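How sailors find their way on a chart

A chart is a map of the sea. It shows how deep the water is, where the rocks are, and which buoys mark the safe way in and out of a harbour. Sailors look at the chart before they set off and keep checking it on the way.

Most charts have lines running up and down and from side to side. The lines that go up and down are called lines of longitude. The ones that go from side to side are called lines of latitude. Together they make a grid.

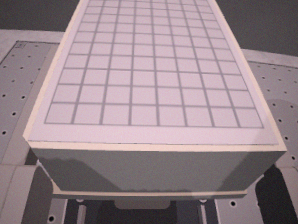 A grid of evenly spaced lines.

If you know which two lines cross near your boat, you can put a pencil mark on the chart to show where you are. This is called plotting your position.

Distance at sea is measured in nautical miles. One nautical mile is 1,852 metres, so it is a bit longer than a mile on land.
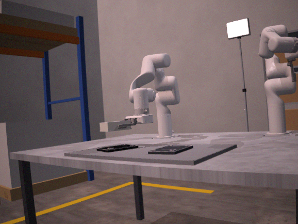

Speed is measured in knots. A boat going at one knot covers one nautical mile in an hour. Say you are sailing from Lostitz harbour to Lomau island at 2 knots. After an hour you will have gone 2 nautical miles, if there is no tide to push you along or hold you back.

Try it yourself
Draw a grid on squared paper and add an island, a harbour and some rocks. Mark a safe route between the harbour and the island. Then ask a friend to follow it with a finger.

Next page: Tides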